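Speaker notes, Ritu Dwivedi, Stondus spring meetup, April
Talk: The basket that would not let go

Slide 1. Say who I am and where the rig is. Tinulis is our produce-picking project: one arm holds the basket, the other picks. Skip the funding part.

Slide 2. The fault. On 2 runs the basket hand ignored the release command. Stop button worked both times. No one hurt.
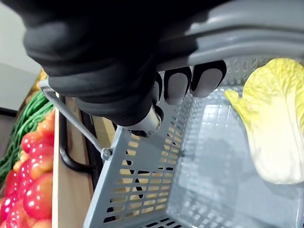

Slide 2: Fingers around the basket handle, cabbage inside.

Slide 3. Cause. The grip controller read a stale force value and kept closing. Logs: 3,580 lines, and the bad value is in there 7 times. Pause for questions.

Slide 4. Contact with the shelf. The same stale value let a hand push on the display longer than planned. Mention the force limit here.

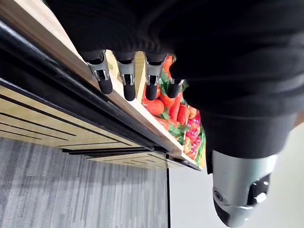

Slide 4: Fingertips on the wooden rim, next to the strawberries.

Slide 5. What we changed. Readings now time out. If one is old, both arms hold still and an operator has to clear it. We ran the release check 6 times after the patch, all passed. Say that this is a small number.

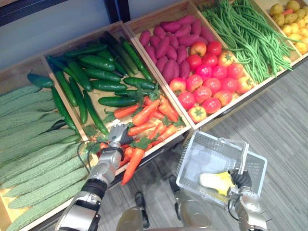
Slide 5: Both arms at the display, one over the carrots, one with the basket.

Last slide: contact details, then hand over to Malhotra.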